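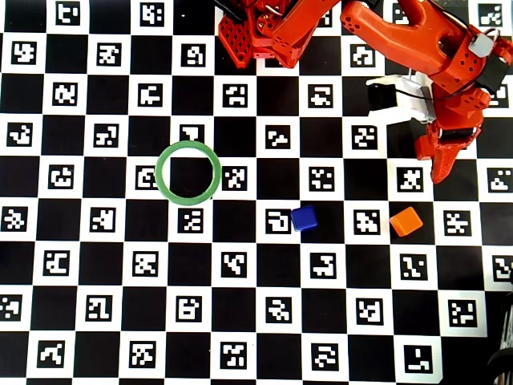
Benedikt Pfeiffer wants to know if he can still join the Fokudden seed swap when all he has is one tray of leftover beans. Yes! Bring the beans. More questions below, answered fast, it's planting season.

When is it?
Twice a year. Spring swap is 17 April 2022, doors at 10. Fall one is in November, date to come.

Where?
The old school hall in Odness. Side door — the front one sticks.

Do I have to bring seeds to take seeds?
No. First timers can take 2 packets without bringing any. After that it's swap for swap.

What can't I bring?
Treated seed, anything without a name on it, invasive stuff. Hybrids are ok but write "hybrid" on the packet so people dont save from them and get a surprise.

How old is too old?
Depends. Onion and parsnip, last year's only. Tomatoes and beans keep for years if they've been dry. Not sure? Put ten on a damp paper towel for a week, see what sprouts.

How do I label?
Name, variety, year you picked it, your town. Pencil. Ink runs.

Envelopes?
Paper is best. We have over 500 small ones on the table, take what you need.

Potatoes?
Certified seed potatoes only. Blight in the Long valley plots was bad, not doing that again.

Can I book a table?
Yes, 42 spots, most gone allready. Email with your name and what you grow.

Kids, dogs?
Kids yes. Dogs outside pls, there's shade by the bike rack.

I can't make it, can you mail seeds?
Sorry, no. Ask a neighbor to pick up for you — give them a list.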